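Fixing a gripper that drops things: check the tape first

If your hand-held gripper has started letting go of parts halfway through a lift, the usual advice is to recalibrate. The Skaveck guide says so, and so does every forum thread I found. I did it 11 times on our Dirkico and it still dropped a Navarro test block. I no longer believe the guide.

The fault was the grip tape on the fingers. Once the edges tear and lift, the part sits on a loose flap and slides.

1. Power off and unplug. The stop button alone is not enough — fingers can still close on you.

2. Open the fingers wide and look at the inner faces over a plain, light surface. Wrinkles, frayed ends or tape hanging past the tip all mean it needs replacing.

3. Peel off every layer. Adding fresh tape over old is quick and, in my experience, lasts roughly 30 lifts.

4. Wipe off the glue and let the faces dry.

5. Lay new tape flat, cut it with a blade and keep it clear of the screw holes.

6. Reconnect and try a light part, held low over something soft.

Kititz sells rubber pads that are meant to end all this. I have tried 2 sets and would not pay for a third. If yours still slips after new tape, check the finger screws before you touch the software.
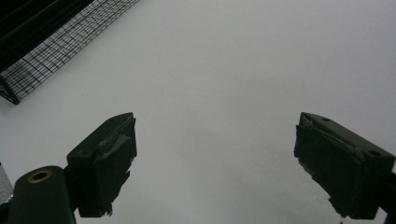
Torn grey tape on the inner faces of both fingers.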